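Shared kitchen at Wedcombe reopens after repair
2025-03-26

The shared kitchen on the second floor of the Wedcombe building is open again for tenants. It was closed for 8 days while a leak under the sink was repaired and the wall behind the counter was painted.

The building has 56 tenants, most of them small offices such as Kernix and Spanos, and more than 10 people can be in the kitchen during the lunch hour. In the closed period they had to use the small pantry on the ground floor, where the line for the tap was often long.

Nerea Olmedo, who manages the building, thanked the tenants for their patience. She also asked them to wash their own cups and plates before they go back to their desks. "The sink is for washing, it is not for storing," she said. "Two plates in the morning become a full sink in the afternoon."

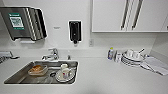 Food boxes without a name will be removed on Fridays – this rule is the same as before. Paper towels and hand soap are refilled by the cleaning company, and tenants can write to the front desk if something is missing.

The kitchen on the fourth floor will be painted in October. It will stay open during the work.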